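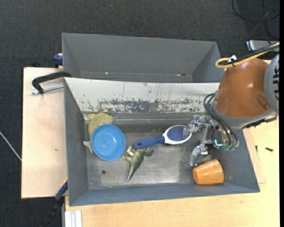 How often should I check the oil in my car?
Every couple of weeks is plenty for most cars, plus once more before any long motorway run. If yours is getting on a bit, make it every 400 miles.

I love this job, I really do! It takes less time than boiling the kettle and you get to know your engine a little better each time. My old Dindetti hatchback has 57 thousand miles on it and still pulls like a train, and I put a lot of that down to the dipstick.

Park on level ground and switch off. Give the engine 10 minutes or so to let the oil drain back down into the sump (longer on a cold morning – the oil is thicker and takes its time). Open the bonnet and prop it up properly.

Find the dipstick. It usually has a yellow or orange loop on top, but the handbook will show you. Pull it right out, wipe it clean with a bit of rag, push it all the way home and pull it out again. The first reading is always smeary, so ignore it.

Look for the two marks near the tip. Oil anywhere between them is fine. Close to the lower one, you need to top up, and please check the grade in the handbook before you buy anything!

Take off the filler cap, pour in a small splash, wait two minutes and dip again. Go slowly. On my car the gap between the marks is only a litre, and getting oil back out is a horrible job. Gaurav Uniyal once overfilled his Culen estate and spent a whole evening under it with a drain tray.

Cap back on, dipstick pushed down, bonnet shut. Jot the mileage and the amount you added in a notebook. I have 18 pages of mine filled in now and it's brilliant for spotting when an engine starts getting thirsty.

Got an electric car? Then you can skip all this – but do look at your coolant and washer fluid while you're feeling keen.

Next month: tyre pressures, and how to read the numbers on the sidewall.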